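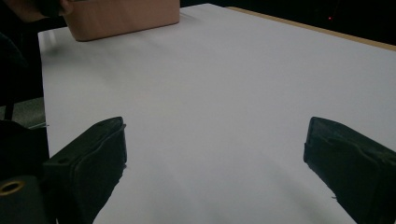

The technician who keeps the Sukia hand grippers running at Kusilgate has a test for a healthy pair of fingers, and it involves doing nothing for as long as you can stand. "Open them, hold them over white, look at the gap," she says. "If one tip sits higher than its twin, you have found your afternoon."

She has changed 40 fingers since May. Most of them had nothing wrong that a hex key couldn't fix. The screws back out, the finger leans, and somebody upstairs concludes that the software has developed a personality.

Her routine starts with the threaded inserts. Anything that spins in its hole gets pulled and reset, and she will not hear the word glue. "Glue is how you get two problems that can't be separated." Then she works the jaws open and shut 300 times, by hand, usually with the radio on.

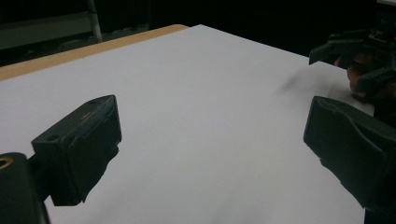

Huttunen, asked about this over lunch, said that 300 was superstition and that 2 good squeezes would show any play worth finding. She has heard this before. "He's welcome to sign the sheet," she says.

The sheet is a log from Grolau, the supplier, and it wants a part number for everything, including washers. She fills it in with pencil. Scuffs she leaves alone. A scuffed face grips fine, in her opinion, and a freshly sanded one drops things for a week out of spite.

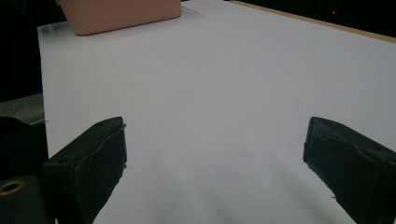
Fingers open over white paper.

Has she ever considered a newer model? She got as far as the brochure. "It had 549 pages," she says. "The screws were on the last one."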